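In praise of the floor basket

I have folded laundry at tables, on beds and once on an ironing board, and I'm now convinced the floor is best! You get all the space you want, and socks can't fall any further - bliss.

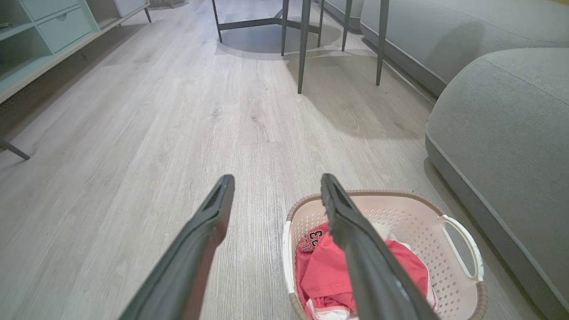
Red top with a 23 on it, next in line for folding.

A basket with holes in the sides and a proper handle helps enormously. Mine has done 11 years, and I'd still take it over any smart hamper going.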